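Slide 4: Planning the wedding evening

Good morning. I start with the budget. For a party of 100 guests, Clirano plans one singer and 2 sound checks, both before dinner. Say this slowly, people write it down.
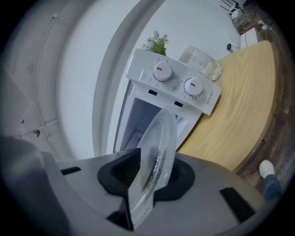 Couples who booked with us in July asked why the band cannot play during the meal. It can — but quietly, and only 12 songs.

Next slide: the hall in Lerkau. It holds 175 people with the dance floor open. Ask who has worked there before. Then pause for questions.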